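3. Data Collection in the Student Project

3.1 Organisation of the work

The demonstrations used in this paper were recorded by the students of the second-cycle project course in manipulation, under the supervision of Bogumił Mazurek. The course group consisted of 8 students, divided into pairs. Each pair was responsible for one household task, from the written task definition to the trained policy. We treat only the table-setting task in what follows, as it was the one in which both hands were needed for most of the episode. The remaining tasks are covered in the course report [11].

The working name of the recording software was Zukuler. It was written by an earlier year of the same course and maintained by Roman Sowa, who also prepared the calibration routine described in Section 3.3. Zukuler stores the image streams, the jaw opening of each gripper and the gripper pose in a common time base. No robot arm is involved at this stage. The operator holds one gripper in each hand and carries out the task directly, and the recorded poses are later mapped to the two-arm Sistden cell by the procedure of Section 4.

3.2 Task and objects

The task is built on a serving tray and a small set of tableware: a bowl, a plate and a spoon. Three operations are defined on this set: placing an object on the tray, removing an object from it, and moving the tray itself with both grippers. An episode may contain one operation or a sequence of them. The start layout is taken from a list drawn up before the session, and the operator does not see the list until the episode is announced.

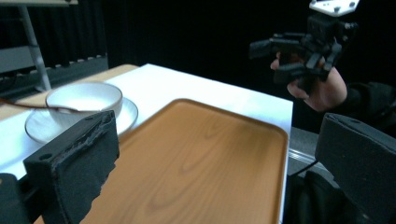 Objects were chosen for the different demands they make on the grasp. The tray is wide and has only a slightly raised rim, so a stable lift requires contact on two opposite sides. The bowl can be taken by the rim or by the body, and operators differed in their preference. We did not prescribe either. The spoon is thin in relation to the jaw opening and has to be approached at a low angle, which brings the fingertips close to the supporting surface. In the pilot recordings of November the spoon accounted for most of the rejected episodes, and the pairs were asked to practise this grasp before the main session.

The table covering was treated as a variable of the layout. The students had observed that a policy trained on one covering failed on another even when the objects were in the same places. Coverings were therefore changed between blocks, and the covering was noted in the session log together with the object list.

3.3 Recording procedure

Each session began with calibration of both grippers. The operator closed and opened the jaws fully, then held each gripper still in a reference pose until the tracking residual fell below the set threshold. Calibration was repeated after every 20 episodes and whenever a gripper had been put down. One student acted as operator and the other as recorder; the roles were exchanged after each block.

The recorder announced the layout, started the recording and marked its end. Episodes began with both grippers clear of the objects. The operator then brought them in, performed the operation and withdrew. For operations on the tray the two grippers approach from the left and the right (Fig. 3), and the lift starts only when both have closed. Early recordings in which one side closed well before the other showed a visible rotation of the tray about the first contact, and were excluded.

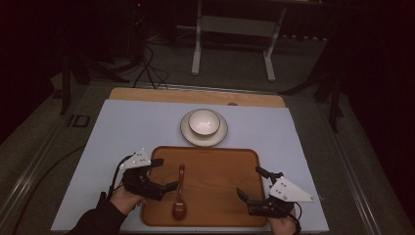 Fig. 3. Two hand-held grippers at the left and right sides of the serving tray, with the spoon on the tray and the bowl and plate beyond it.

An episode was rejected if the tracking of either gripper was lost, if an object left the working surface, or if the operator touched an object with the hand. The recorder made this decision at once and a second reading was made by the other pair members from the stored images. Where the 2 readings disagreed, the episode was kept out of the training set but retained for the analysis of labelling errors in Section 5.

The final set was frozen in June 2022. All policies compared in Section 4 were trained on this version, and the episodes recorded later by the same students were used for testing only.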